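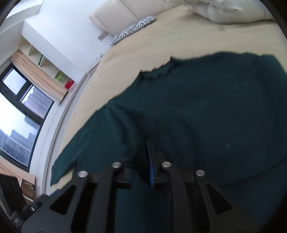

I have folded more jumpers in the last month than in the ten years before it, and I have rarely enjoyed a job so much. Let me explain why I think the rest of the laundry trade should be pleased too.

At Gunside, where I have worked the finishing tables since the Ternedach site opened, we send out clean clothes for people who can't or don't want to wash their own. Shirts go through a press. Towels go through a folder the size of a van. Knitwear has always been done by hand, at the end of the shift, by whoever has the least sore wrists. In April we sent out 3,383 knitted pieces, and every one of them was squared up by a person leaning over a table.

So when the firm said some of us could spend part of the week teaching a machine to do it, I put my name down before the sheet had reached the second table. You hold a gripper with two fingers, you pinch the wool, you lift, you lay it down, and the whole thing is recorded so that a robot can learn from it later. We do it on beds and sofas as well as on work tables, as clothes in real life don't stay put on a nice flat bench!

What surprised me is how much I know. I had never put any of it into words. You take a jumper near the seam if you want it to hang straight. You never pull by the cuff. A heavy knit wants to be gathered a little before it will move at all, and a fine one wants hardly any grip or you leave a mark. With two stiff fingers in place of ten soft ones you have to think all of this through again, and I went home the first week feeling like an apprentice (a happy one).

Now, the worry. There are 58 of us on the floor and plenty have asked me whether I'm training my own replacement. It is a fair question and I won't wave it away. The Odukoya laundry across town put in sorting machines and kept its people, but it also stopped hiring, and a job that is never advertised is still a job gone. I want our firm to say in writing what happens to the hours the machine saves. I'd like them spent on mending, which customers keep asking for and we keep turning down.

I also want the recording work paid as skilled work. At the moment it's the ordinary rate. If my hands are good enough to copy, they are good enough to be paid for, and the Fostameo agreement on new equipment ought to cover it.

But I can't pretend to be gloomy. My wrists ache less, my head is busier, and younger colleagues ask me how I do things and then argue with the answer. Give me a pile of awkward cardigans on Monday and I'll be in early.

We use cookies to remember your settings and see which pages are read. Accept all | Manage choices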